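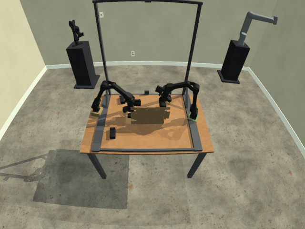
Ramesh Ahuja wrote to us after the June issue that he lost a full evening of work in Esach, because he closed the label editor before the export was finished. He asked if the app can save the sheet by itself. Now it can. The new version of Esach keeps a draft every 5 minutes, and you find the drafts in the menu under File, then Recent Sheets. The last 39 drafts stay there, older ones are removed.

The second change is for people who send their labels to a print shop. Until now the PDF had no bleed, and many shops sent it back with a complaint. In the export window there is now a box with the name Add bleed. Put 3 mm in it, this is what most shops ask for. Marwa El-Sayed tested it with the printer she uses in Prirkville and the file was accepted the first time – the colors came out a little darker than on her screen, so please order one proof sheet before you order 100.

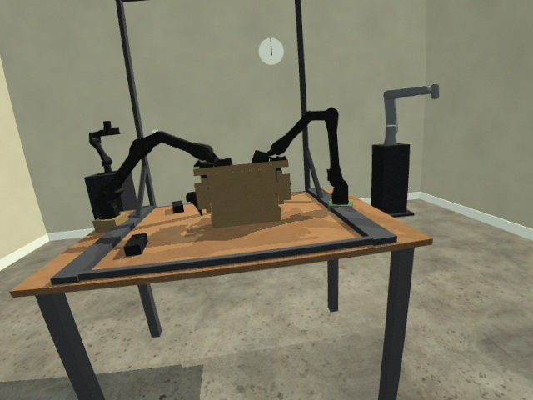

If you print at home, leave the bleed box empty. The home printer does not need it and the labels will move to the side on the paper. Also check that the scale in the print window is set to 100 percent and not to "Fit to page", which is still the most frequent question in our mailbox.

Address lists can be imported from a spreadsheet as before. Hicham Ramadan found that names with accents were shown wrong when the file came from an older program. This is repaired, but you must import the list again, the old sheets are not corrected automatically.

The update is free for everybody who has the paid version. Users of the free version get the drafts but not the bleed. Next month Ditte Arnardóttir will write about round labels for jars, and how to keep the text away from the edge.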